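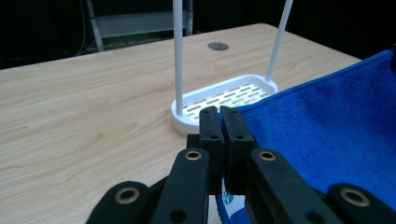
Slide 1. The wiping station: tray, blue towel, gripper.

(Leave this up while people find seats. Don't start until the side door is shut, it squeaks.)

Hi everybody, thanks for coming! I'm Vlasta Kováčik, I'm on the student team for Jimby, and I get to talk for the next little while about teaching a machine to do the chore I've dodged since I was nine. Norbert Sýkora is going to run the second half, so save the hard math for him, please.

So, Jimby. Jimby is our club project at Gildale, and the goal for the year is housework on a tabletop. Pick up a towel, wipe a thing, put the towel down somewhere sensible. The thing on the slide is the white tray with the slots in the bottom, and the towel is the fuzzy blue one next to it. I've looked at that towel so much this winter that I see it when I close my eyes.

(Pause. If they laugh, good. If not, keep moving.)

The way we teach it is by hand. One of us holds the gripper and does the chore with it, start to finish, and the camera on the gripper records the whole thing from right behind the fingers. One pass through the chore is one demo. Then the demos go into training and we find out how badly we did. We've got 3,103 demos saved as of last night, and I did a lot of those standing up with a granola bar in my other hand.

Point at the fingers now. Two flat black pads, straight up the middle. When I joined I figured the fingers were the boring part and the software was the fun part (I came in from the web design elective, go easy on me). Then I tried to pick up one layer of cloth with two flat pads. Try it when you get home! Hold two rulers and pick up a washcloth. You either get nothing or you get a huge wad of it.

What we do now is go for a fold. If there's a ridge in the towel you can come at it from both sides and pinch. You can see a nice one on the slide, running down toward the tray. In our first batch, back in February, I was smoothing the towel out flat before every demo because I thought neat was better. Those were 300 demos, and we threw out every single one. Norbert was very polite about it.

(Norbert will probably say he was not that polite. Let him.)

Okay, the tray. White tray, rounded corners, rim all the way around, and two thin rods going up from it. The rods are what make it hard. If you wipe straight across like you would on a plate, sooner or later you bump one. Arroyo, the team we share the lab with, told us to just swap it for a plain dish. We voted and kept it, because half the stuff in a real bathroom has something sticking up out of it.

Our wiping rules, as they stand today:
Start on the rim, then do the floor of the tray.
Go slow near the rods, and lift over if you're not sure.
Never drag the towel through the slots. Pat it.
If the towel catches, stop and let go. Don't yank. A yank in a demo teaches a yank.

That last one is mine and I'm proud of it.

(Check time here. Should be near the halfway mark. If running long, skip the part about Seta.)

Seta is our labeling tool. We wrote it over winter break and it does one job, which is let you scrub through a demo and mark where the grab starts and where the wipe ends. It's ugly. The save button was in the wrong corner until last week. But a new member can learn it in one meeting, and our new folks have already marked 330 demos with it, so big thank you to them. Wave if you're here!

What's next: more towels, more colors, and lights at different levels. We mostly record with the back of the room dark, and I'd like to know what happens when it isn't. My bet is that it gets confused at first. Norbert's bet is that it doesn't care. We have 3 dollars riding on this.

If you want to try the gripper, come up after Norbert's part. Squeeze gently and keep your hair back from the linkage. I'll hand you the towel.

Over to Norbert. (Give him the clicker. The CLICKER, Vlasta, don't walk off with it again.)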